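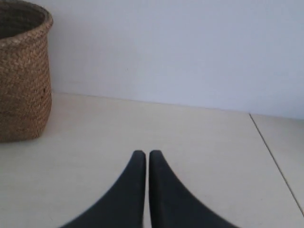 Clalcombe site - notes from the staff catch-up, January

Written up by me again, as I was last to sit down. Apologies if I've missed your bit, shout and I'll add it in. Teguh Chong in the chair, most of packing there, both of the returns desk, and two from Wuria on the speakerphone (it cut out twice, so their part is a bit thin).

Last month's notes
Agreed as they stood, apart from the spelling of Hidayat, which I'd got wrong all the way through. Fixed now.

The arm on returns
This took up most of the hour, as we all knew it would! Teguh went over the plan: the arm takes on picking up and setting down baskets for the homeware returns, and people keep the checking, the grading and anything that needs a phone call. Wuria want to get to 100 baskets a shift by spring. I asked what we're on at the moment and Teguh said he'd rather give us a proper figure next time than a guess, fair enough.

The returns desk had a fair bit to say. They don't miss the bending, and one of them said her back is grateful every evening. What they do miss is working side by side, because one person now minds the arm while the other does the grading, and the two jobs are far enough apart that you can't have a chat. Could the grading bench be turned round to face the arm? Teguh will look at where the sockets are - he thinks it's doable.

We also had a long go at who is allowed to stop it. At the moment only people who've done the Rudus training feel happy pressing pause, and everyone else goes looking for one of them. Wuria were very clear that anyone can stop it at any time and won't be told off. I'd like that written on the wall in big letters and Teguh said yes, so I'm doing the sign.

Jobs and hours
The question we'd all been saving up. Teguh said no hours are being cut on returns this year, and he was happy for me to put that in the notes, so there it is. Packing asked if the same goes for them. He couldn't promise it in the meeting but will ask and come back with an answer in writing. A few of us felt that should have come before the arm did, and I said so (politely, I hope).

Training
5 more places on the Rudus course. Nights have asked for 2 of them, as they've had none so far, and we all thought that was right. The rest go to packing. Names to me please, on the sheet by the kettle. It's paid time, including the travel.

Hidayat order
Over 1000 woven baskets due in for them, and the question was whether the arm gets a go or we do the lot by hand. Left it that we start by hand and see how the first pallets look. Wuria would like to watch, which is fine by us as long as they bring biscuits.

Any other business
The microwave is still broken. Lockers - ask me, I have the spare keys.

To do
Teguh: sockets and the bench, written answer for packing, the figures for returns
Me: pause sign, training sheet
Wuria: send the short guide again, in bigger print

Next meeting in February, 2pm, same room.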